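Surdale Community Help: Work and Pay
Topic: Freelance and short-term engagements
Status: Open to further replies

Holiday pay and notice when engaged by the day on a production

Posted by Idrisa Waweru

I should be grateful for guidance on the position of a person engaged by the day in the art department of a television production. I have worked in this way for two years, mostly as a props assistant, and until now I have not needed to look closely at the terms.

In February I accepted an engagement with a production company called Hastum. The deal memo gave a daily rate, a start date and an expected finish, and stated that the engagement was "by the day, as required". It described me as self-employed for tax purposes. I was told when to arrive, which store to work from and whom to report to, and I was not free to send another person in my place. The call was normally at 7.30 a.m.

I worked 40 days under this arrangement. The final part of the schedule was then moved to a different unit, and I was informed by telephone at 6 p.m. that I would not be needed the following morning or afterwards. The deal memo says nothing about notice. It says nothing about holiday pay either, although a colleague in the costume department, engaged through a payroll company named Suvent, has a separate line for holiday pay on each of her payslips.

My questions are as follows. Am I entitled to holiday pay for the days worked, given that I was described as self-employed? Is the company obliged to pay me for any of the days that were expected and then withdrawn? Lastly, I am owed a box rental for the use of my own kit, which was agreed orally with the production manager and does not appear in the memo. I have sent one invoice for this and have received no reply.

I would add that I wish to remain on good terms with the company if possible, as the same production manager is likely to be crewing another series.

3 replies

Posted by Surdale Work Desk (moderator)

Thank you for setting out the facts so fully. The following is general information and does not replace advice from a solicitor or from a trade union, if the poster is a member of one.

The first matter is status. A person may be treated as self-employed for tax and yet be a "worker" for the purposes of employment rights. The two tests are separate, and the label used in a deal memo does not settle either of them. The points usually considered are whether the individual must do the work personally, how much control the company has over the hours and manner of work, and whether the company is in truth a client or customer of the individual's own business. The account given above, in particular the fixed call times and the absence of any right to send a substitute, is consistent with worker status. It would be for a tribunal to decide the matter if the company disputed it.

A worker is entitled to paid holiday, which builds up from the first day. Where an engagement ends before the holiday has been taken, payment should be made in its place. Some companies include holiday pay within the daily rate. If they do so, it should be shown clearly as a separate amount. A general statement that the rate is "all in" is unlikely to be enough. The poster should read the memo again, together with any terms to which it refers, as these are often held in a second document sent with the start forms.

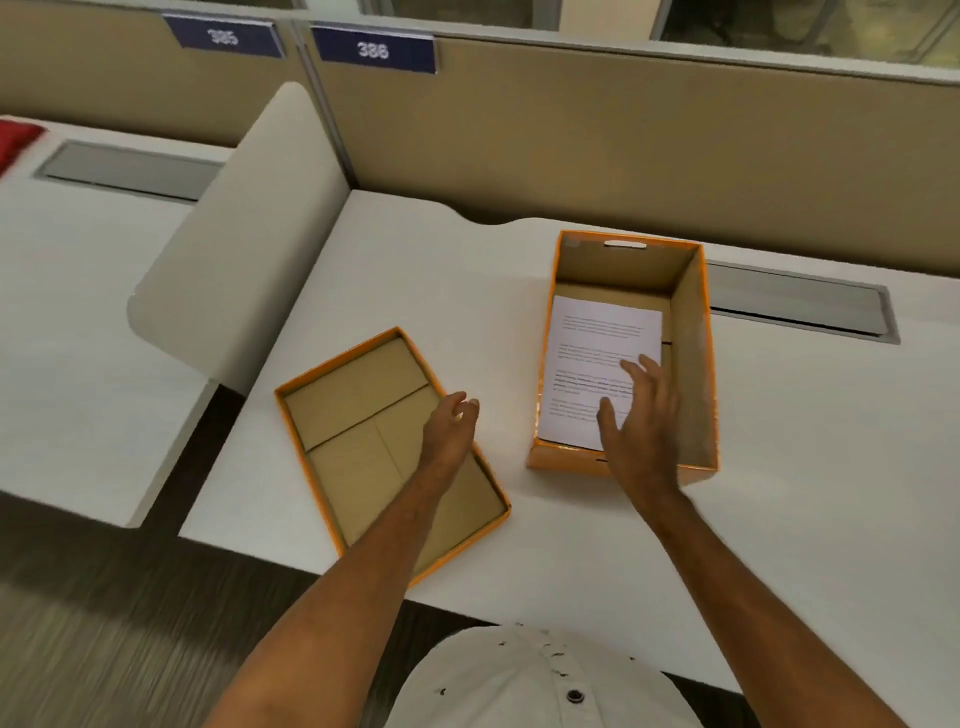
Paperwork and open boxes on a desk.

The second matter is notice. The statutory right to notice belongs to employees, and a person engaged by the day will often not be one. The answer therefore depends largely upon the agreement. The words "by the day, as required" favour the company. If, however, particular dates were confirmed in writing, by email or by text message, it may be possible to argue that those dates were firmly booked. A call sheet bearing the poster's name for the following day would be helpful evidence. Many productions also follow an agreed set of cancellation terms, and it is worth asking whether this one did.

The third matter is the box rental. An oral agreement is capable of being binding, but it must be proved. The poster should write to the production manager and the production accountant together, stating the date of the conversation, the amount agreed, the items supplied and the period of hire. A courteous letter with a clear date for payment is the proper first step and need not harm the working relationship.

Please note that strict time limits apply to tribunal claims. The period is short, and in most cases early conciliation must be started before a claim can be made. The poster should confirm the current limit without delay and should not allow correspondence with the company to use up the time available.

Posted by dong_gaffer

They never pay box rental if it isn't on the memo. Had the same on a job at the old Dong studios, chased it for months and in the end let it go. Get it written down before you unload the van next time. As for holiday pay, just ask, the accountant will know straight away if it was in the rate or not.

Posted by Former Production Accountant

I write from the other side of the desk, having closed the books on a number of drama productions. I agree with the moderator on the general position and would offer the following on procedure.

An invoice for kit hire which does not match the deal memo will normally be held and not refused. The accounts office has no authority to pay it and is waiting for the production manager to approve it. In many cases the manager has not been told that it is waiting. I would therefore advise against sending the same invoice again. It is better to ask the production manager for a one-line email confirming the hire, and then to forward that email to accounts with the original invoice attached. On my last production a claim for 3,000 pounds, covering a whole department's kit, was released within the week once such an email had been received.

The poster should also check the number of days paid against the number worked. Errors are common where a crew member moves between units, as the days may be charged to different codes and one may be missed. Timesheets and call sheets should be kept together in date order.

With regard to holiday pay, the comparison with the colleague in costume should be made with some care. A payroll company such as the one mentioned may be employing her directly, in which case her terms would differ from the poster's. That does not weaken the poster's own claim, but it would be unwise to rest the claim upon it.

Finally, production companies are frequently set up for a single series and wound down once it has been delivered. The name on the memo should be checked against the name on the payments received. If they differ, any letter should be addressed to the company on the memo, with a copy to the parent company. Once the accounts office has closed, queries can take a good deal longer to resolve.

Posted by Idrisa Waweru

I am obliged to all who have replied. I have found the second document to which the moderator refers. It is headed "Standard Crew Terms" and contains a clause stating that the daily rate is "inclusive of all entitlements", with no separate figure for holiday. I also have a call sheet for the day following the telephone call, on which my name is listed. I shall write to the production manager first about the kit hire, and to the company separately about the remaining points.

Related topics
Overtime and travel time on location
Deal memos: terms to check before signing
Late payment of invoices by production companies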